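3. Data Collection

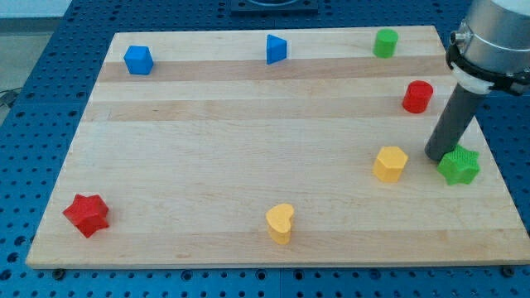
How much of the collected data ends up in training?

Most of it does. We recorded 2000 episodes and kept 1179 after filtering, and the ones we dropped were mainly short or aborted pushes, described in 3.4.

Figure 2. Board and blocks during collection. Eight blocks in four colors, two of each color, tool lowered near the green star.

3.1 Workspace and blocks

All data in this paper comes from one board. Same board for all sessions, bolted position logged at the start of each day and checked against the arm's base frame. Eight blocks: blue cube, blue triangular prism, green cylinder, green star, red cylinder, red star, yellow hexagonal prism, yellow heart. Every color appears twice and every time with two different shapes, so a color word alone is never enough to pick out a block. Shape words are enough for the cube, the heart and the two prisms (if the speaker says which prism). Not enough for cylinders and stars. This was deliberate. Earlier block set (Dokov, see Section 2) had one block per color and the policy learned to ignore shape entirely, which we only noticed when we swapped two blocks at test time.

The tool has no fingers. Pushing only, no grasping, no lifting. Tool height is held fixed by the controller during an episode and the operator commands motion in the plane. Two action dimensions. This keeps teleoperation easy to learn and keeps the episodes comparable across operators, at the cost of tasks like stacking, which we do not attempt.

Board left as bare wood. We tried a matte white cover sheet for one afternoon and abandoned it; blocks slid differently near the taped edges and the operators complained. The darker bands in the wood turned out to matter a bit for language, see 3.3.

3.2 Teleoperation protocol

Operators drive the arm with a handheld controller, watching the board directly and not through the camera feed. An episode starts when the operator presses record and ends when they press it again. No scripted resets. Blocks stay where the previous episode left them, so the start state of one episode is the end state of the last. We call this continuous play collection. A full scramble is done by hand at the start of each session and again after the lunch break.

Two operators did the bulk of the work, Despina Psarras and Magdalini Deligiannis. Their styles differ. Psarras makes long single pushes and accepts some drift at the end. Deligiannis makes many short corrections and backs the tool off between them. We kept both and did not try to normalize. A policy trained on one operator only is worse on the other's held-out episodes in both directions (Section 5.2), and the mixed policy is better than either one, so we would argue against picking a "clean" demonstrator.

Prompts for the operator come from a list generated by Zervas, our small instruction sampler. Zervas reads the current block positions from the tracker and proposes a task that isn't already satisfied. Four families:

move a block to a named region of the board
move a block next to another block
separate two blocks
line up blocks by color

Operator can skip a prompt. Skips are logged. Most skips in the first week were "separate" prompts where the two blocks were already far enough apart by any reasonable reading; the distance threshold was wrong and we fixed it. Episodes from before the fix are kept but their instruction text is replaced in relabeling, so the bad threshold doesn't reach the policy.

Blocks against the edge are a problem. With no grasp there is no way to pull a block back in, only push along or around. An operator who gets a block stuck is told to say so, end the episode, and move the block by hand. Stuck episodes carry a flag. We expected the stars to be the worst and they are not, the points give the tool something to catch. The cylinders are worst. They roll off the side of the tool at small contact angles and the operator has to come around again.

3.3 Language labels

Prompt text is not used directly as the training label. Reason: operators wander. A prompt asks for the heart next to the red star and halfway through the cube gets bumped, and the honest description of the last five seconds is about the cube. So each episode is cut into windows afterwards and relabeled in hindsight by annotators who see only the video, not the prompt.

Annotators type freely. We gave them a one page guide with block names and otherwise left wording alone. Some things that came out of this:

"Top" and "bottom" of the board are ambiguous between viewpoints. We fixed the convention to the camera view, far edge is top. Windows labeled before the convention were redone.

The hexagonal prism gets called hexagon, hex, nut, yellow thing. All kept. The triangular prism gets called triangle, wedge, tent, roof. All kept except "arrow", which two annotators used for two different blocks.

Annotators refer to the stripes in the wood. "Push the red cylinder off the dark line." We had not planned for this and the Zervas prompts never mention them. There are 109 such windows. We left them in, and the policy follows stripe instructions somewhat above chance, though we have too few evaluation trials to claim more then that.

Directional words are noisier than object words. When a second annotator relabeled a held-out subset of 821 windows, disagreement was nearly all about direction or endpoint ("toward" vs "next to") and seldom about which block moved. We do not resolve the disagreements. Both labels go into training as separate pairs with the same actions.

3.4 Filtering

Filters are simple and applied in this order. Drop episodes where the tracker lost one or more blocks for longer than two seconds. Drop episodes where the tool never makes contact. Drop episodes flagged as aborted by the operator. Drop episodes shorter than the window length. Stuck-block episodes are NOT dropped, they are trimmed at the flag. Removing them entirely gave a policy that drove blocks into the edge and kept pushing, presumably since it had never seen anyone slow down there.

Tracker loss is concentrated in moments when the arm covers part of the board. From the camera side the tool and wrist hide whatever sits behind them, and a block close to the tool can disappear for most of a push. Shorter dropouts are filled by holding the last pose. The policy itself takes images only, the tracker is used for prompting, filtering and evaluation.

We considered a learned success filter and did not use one. The version we tested, trained on Parnbridge simulation rollouts, rejected a lot of slow but correct episodes by Deligiannis and passed fast ones that ended short of the goal. Possibly fixable with real data. Left for later.

3.5 Session logistics

Sessions run two hours with a break. Longer than that and the skip rate climbs. Collection finished in October; a small top-up set was recorded afterward for the color line-up family, which was underrepresented becuase operators skipped it more than the others (it takes several pushes per block and they found it tedious). Top-up episodes are marked in the release and excluded from the scaling experiments in 5.3 so that the curves there use one collection distribution.

Arm settings were frozen throughout. One exception: the speed limit in the plane was lowered partway through at the operators' request, after several cases of blocks being knocked clear off the board. Episodes from before and after carry different tags. Ivov, the policy described in Section 4, receives neither tag as input. We ran it with the tag as an ablation and saw no difference worth reporting.

Time per episode was not controlled. Operators were told to finish the task and not to hurry. Pauses at the start are trimmed to half a second, pauses in the middle are left alone. Mid-episode pauses mostly come right before a change of side, when the operator lifts off contact and circles the block to push it the other way, and a policy trained with those pauses cut out tended to circle too tight and clip the block on the way round.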